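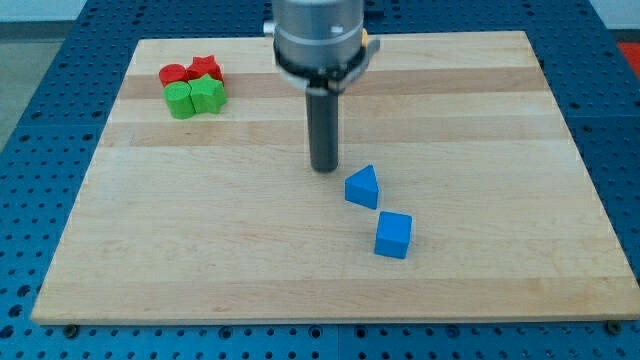 I stayed at the table until the light outside was gone, and I want to write down the rules before I sleep, while I still have them in the right order in my head.

Today I did 127 pushes before lunch and the rest of the 200 after. In the morning the work was good. In the afternoon I made one mistake that I am still a little ashamed of. I changed the speed limit for the Vuvow arm to test something small, and I did not write it in the log. For 40 minutes I wondered why the blocks slid farther than they should. Then I looked at the settings and I saw my own number there.

So this is now rule one in my notebook: no change without a line in the log, also when the change is for one minute only. In my old job at Brandis we had this rule on paper, and I thought it was for beginners. I don't think so anymore.

Rule two is about the hands. When the arm has power, my hands are not over the board. If a block must be moved, I press stop, I wait until the lamp changes, and only then I reach in. It costs me a few seconds each time. I noticed that after the coffee I wanted to skip the waiting, and one time I already had my arm half out before I remembered. Tomorrow I will put tape on the floor, one step back from the table, and stand behind it.

Rule three is for the finger. The tip stays above the wood until the start position is confirmed on the screen. It is better to come down slowly and lose time than to scratch the maple. The Bolger manual gives a lower height than the one I use, but I feel calmer with mine, and the manual permits it.

Rule four I am not sure about yet. It says that a run counts as failed if any block which was not in the instruction gets moved, even when the right block arrives in the right place. With the reds and greens standing so close together, this is very strict. If you want to push the green star, it is hard to leave the red one in peace. But if I am soft with this, then the numbers for Buvo will say something that is not true. I think I will keep it strict and write the reason next to each failed run.

We need 3000 runs before the end of December. It is a lot, but I prefer slow and correct. My back hurts from bending. Tomorrow I must check the bolts first, then the stop button, then the log, and bring the higher chair from the other room.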